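Bastus Round Table, Light Oak Finish
Owner's Guide – Section 8: Everyday Use and Clearing

This section covers the table once it has been assembled and leveled as set out in Section 7. It applies to both the Zandwood and the Miranda versions. The tops are finished the same way and the steps are the same for both.

8.1 Before you start

Wait 16 hours after applying the maintenance oil before placing anything on the top. Paper and fabric left on fresh oil can stick to it and lift the finish when they are pulled away.

You will need:
A soft dry cloth
A second cloth, dampened with plain water
A tray or shallow box for small items
A trash bag

Note: Do not use scouring pads or glass cleaner on the top.

8.2 Clearing paper, packets and small items

A round top has no corners, so light things tend to collect near the rim and drop to the floor when someone brushes past. Clear these first.

1. Pick up paper bags and flatten them. Check inside each one before you throw it out.
2. Gather tea and sugar packets, candy wrappers and loose labels. Put unopened packets in the tray.
3. Stand up any cup that has tipped over. Wipe under it at once if there was liquid in it.
4. Put pens and markers in the tray with their caps on. 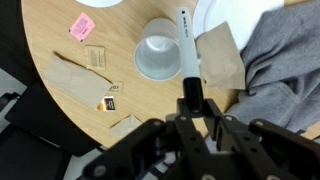 5. Look under the larger pieces of paper for smaller ones. Scraps pushed beneath a bag are easy to miss and will be dragged across the finish when you wipe.
6. Shake crumbs off plates into the trash bag, away from the table.

Caution: Printed bags and wrappers can transfer ink to the oak if they get damp. If a mark appears, see 8.5. Do not try to sand it out while the top is still damp.

Note: Permanent marker cannot be removed with water. Keep markers capped whenever they are on the table.

8.3 Plates and mugs

The finish resists short contact with warm dishes. It does not resist long contact with a hot mug, and a ring can form in 8 minutes if the base of the mug is wet.

1. Set plates at least a hand's width in from the rim. The edge is slightly rounded and a plate placed over it can tip.
2. Use a coaster under any mug holding a hot drink.
3. Turn mug handles toward the middle of the table, or to the side. A handle that sticks out past the rim will catch on sleeves.
4. Take spoons and stirrers out before you carry a mug away.
5. Lift plates straight up. Unglazed foot rings on the underside will scratch if the plate is slid.

Used paper napkins should go in the trash before the plates are stacked. A napkin between two plates will make the stack lean – this matters more with wide, flat rims.

8.4 Clothing and other fabric

Sweaters, jackets and scarves are often left on a table, and dry fabric does the finish no harm. Damp fabric does. Wool and fleece hold water for a long time and may leave a gray patch on oak.

1. Remove all clothing before serving food.
2. If a garment is lying over a plate, hold the plate down with one hand and lift the fabric off with the other. Do not pull from the end that hangs over the side.
3. Check cuffs and pockets for cutlery or paper that has come up with the fabric.
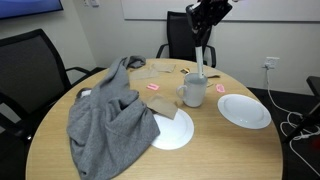 4. Fold the garment or hang it over a chair back. Zippers, buttons and buckles should not rest on the top.
5. Wipe the area with the dry cloth to remove lint, then go over it with the damp cloth.

Caution: The table is rated for an evenly spread load of 300 pounds. Do not lean or sit on the rim, and do not hang heavy bags from it. The weight of a coat is not a problem, but small children may pull on a sleeve that hangs within reach and bring the dishes down with it.

8.5 Wiping down

1. Wipe along the grain, starting at the far side and working toward you.
2. Dry the top straight away with the dry cloth.
3. For a faint ring or ink mark, rub lightly with a little Gakport oil on a clean cloth and leave it overnight.
4. Repeat once if the mark is still visible. After that, contact the service desk.

If you are only partway through a meal, it is fine to wipe around the plates and come back to the rest later.
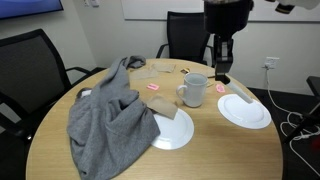
Fig. 8-3. Garment, plates and mug on the round top.

8.6 Service

Write to the service desk, attention Inmaculada Montes, with the version name and the batch number from the sticker under the top. Include a photo of any mark taken in daylight. Replacement tops are sold without legs or hardware.

Section 8 last revised April 13, 2024. Continue to Section 9, Seasonal Care.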